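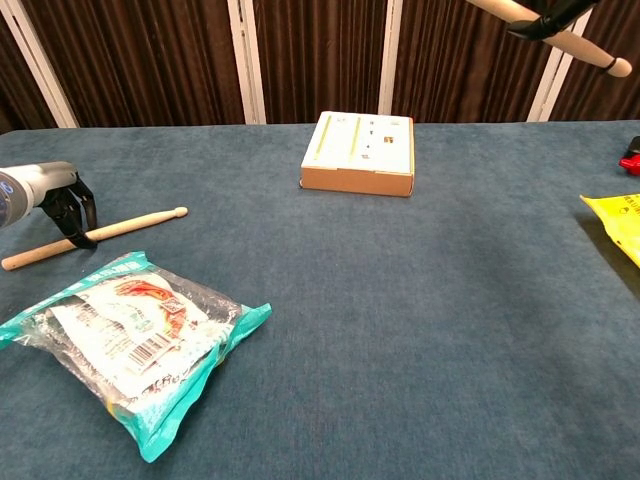 *Page last changed: December, by Ilham Fahmy (wording of 3.2 and 3.4)*

**Figure 3.** Closed cardboard box on the covered table, near the far edge. The cloth in front of it is bare.

## 3. Setting and materials

### 3.1 The table

All sessions used one wide table covered with a muted blue cloth. The table was in the smaller room at Tahiri, with a dark brown pleated curtain behind it. People came in on the side away from the curtain, and we use "near" and "far" from their point of view. The far edge is the one on the curtain side.

We picked a covered table after trying a bare one in the pilot. On the bare top, people slid boxes with one hand and often didn't lift them at all. With a cloth on the table they tended to pick the box up, and a box that was pushed took some of the cloth with it. Both habits matter for the question in Section 1, where we ask how a person chooses a spot for a closed box before opening it.

The cloth came from Hultetti and was the same one throughout. It has a finely mottled surface, with patches of slightly lighter and darker blue, and this helped in a small way that we hadn't planned. A plain cloth shows every crease, and in the pilot two people lined their boxes up with a fold line. On the mottled cloth we saw no one do this. We flattened the cloth by hand before each person came in. We didn't iron it or pin it down, so small shifts were left in place during a session and noted on the sheet.

### 3.2 The boxes

The test set was made up of flat, lidded cardboard boxes that had been in use before the study. We asked for used boxes on purpose. New ones have stiff lids that lift with a jerk, and people hold them differently. The boxes were lent by Flasarex, a secondhand shop for household goods, and went back there when we were done.

The box in Figure 3 is typical of the group we call "two-tone." Its top is white and the front side is plain orange-brown cardboard, with the front edge of the lid overlapping the side. Two yellow-green stripes run across the top from back to front, one close to the left edge and the other nearer the middle, and there are small printed marks to the right of the second stripe. The lower front corners look slightly worn. We kept boxes with this much wear in the set and left out any with a split corner or a lid that would not stay on.

Printing on the lid turned out to be a nuisance in coding. People treat a printed lid as having a right way up, and some will turn a box after setting it down so that the print faces them. We coded the turn as a separate act and did not count it as part of the placement. If the box moved to a new spot while it was being turned, the coder marked the spot where it came to rest. Stripes were handled in the same way as words or pictures. A lid with stripes only was coded as printed, although we aren't sure that people read a direction from stripes at all, and the results in Section 5 are given both with and without those boxes.

The contents were taken out and replaced with folded towels, so that nothing would rattle. People weren't told this until the end. Weight was matched within each size group on a Flevix kitchen scale.

### 3.3 People and sessions

There were 42 people in the study. Of these, 29 said they opened and packed boxes at a table at home at least once a week, whether for games, crafts, sewing or paperwork. We call them the regular group and everyone else the occasional group. The split was made from the answers on the sign-up form, before anyone had handled a box.

Each session lasted up to 20 minutes. The person waited in the hall, was shown in, and was given one box. The instruction was the same each time: "Please put this on the table, wherever you would want it if you were going to work here." Once the box was down, the person stepped back. A second part followed in which the box was opened, the towels were taken out and laid on the cloth, and everything was packed away again. After that the next box was brought in.

We didn't say what kind of work was meant. Several people asked, and the answer was that they could decide for themselves. In the sheets, a person who named a task out loud has the task written next to the trial.

### 3.4 What was recorded

For each placement we recorded the resting spot, whether the box was lifted or pushed, any later turn, and the state of the cloth around it. The full set holds 629 placements.

The resting spot was coded on a simple plan of the table, divided from near to far and from left to right. Figure 3 shows a placement we code as "far, center-right." The box is closed and sits slightly right of center, and a large bare area is left through the middle and lower right of the cloth. We call an area like this the clear space. It was coded for shape as well as for place, because two people can put a box in spots that are close together and still leave themselves very different room to work in. A box set a little way in from the far edge, for instance, leaves a strip behind it that hardly anyone goes on to use.

The cloth was coded as flat, mostly flat, or gathered. "Mostly flat" covers a surface with slight unevenness and no standing fold, as in Figure 3. "Gathered" was kept for a fold that stood up by itself next to the box. The two coders disagreed most often on the line between flat and mostly flat, and for the main analysis these two were joined.

Corners of the table gave some trouble. The back left corner is rounded, and the cloth follows it, so a box can't be set square into it. Placements close to that corner were coded by the nearest straight edge. There were few of them, and they don't affect the results on clear space.

### 3.5 Limits of the setting

One table, one cloth and one curtain were used, and we can't say how far the findings carry over to a round table or a kitchen counter. The curtain may matter as well. It gives a dark background behind the far edge, and a white lid stands out against it. A person at home is more likely to face a wall or a window. In a follow-up we plan to run the two-tone boxes again with the lids covered in plain paper, keeping the cloth and the rest of the room as they were.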